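Keeping a Two-Armed Robot Ready for Work: Setup and Care of the Curneck Cell
Student project report, submitted June 30, 2022

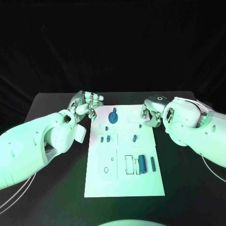
1. What the project was

Our group was given the Curneck cell for the term. It has two white arms, a multi-fingered hand on each, a dark table, and a printed paper sheet with blue plastic parts on it. Other groups write the programs that move the parts. Our job was the cell itself: getting it set up the same way every time, looking after it, and fixing what we were allowed to fix. We thought we had drawn the short straw and we were very wrong about that!

The cell was in fair shape when we took over in October, but there were no written instructions. Each group set the table up its own way, and a program that ran well before lunch could miss every part after it.

2. The sheet

Most of our early trouble came down to the paper. The outlines on it show where parts belong, so if the sheet shifts, all of the targets shift with it. We measured how far it moved over a full session of practice runs and got 6 mm at the worst corner. That is plenty to make a fingertip come down beside a small peg instead of over it.

We marked the sheet's corners on the table with small dots of paint pen and now check them before each session. A new sheet goes down whenever the old one has a crease near an outline. We print at full size with scaling turned off (we learned this after wasting a whole stack) and check one long outline with a steel ruler.

3. Hands and fingers

The hands were my favourite part of the work. There are so many little joints, and you get to know how each one should feel. With the power off, we wipe the fingertips with a barely damp cloth, then look between the links for lint and paper dust. We do this after every 12 sessions.

One finger on the right hand began closing late in our third week. We were sure it was a worn joint and had half the repair planned. The cause was a connector that had not been pushed fully home. Reseating it took less time than finding the right screwdriver.

4. Cables

White cables cross the table on both sides, and we worry about them more than anything else. Before power-up one person moves each arm slowly by hand through its reach while another watches the slack. A cable must never pull tight or slide onto the paper. We tried the Stesum clips first, but they gripped too hard and left dents in the jacket, so we went back to soft ties.

5. Start-up routine

Check the corner dots and the paper.
Check the cables through the full reach.
Power on and let the arms sit for 3 minutes.
Home both arms, then open and close both hands.
Put the parts out and run the slow test.

6. Results

We logged 30 sessions with the new routine. Two had to be stopped, both for a sheet we should have replaced. The Ledlow group, who share the cell with us, now use our checklist too, and they added a line about putting the ruler back.

7. Still to do

The paint dots are wearing off and need something tougher. We would also like a spare set of the small pegs, as they roll a long way when dropped.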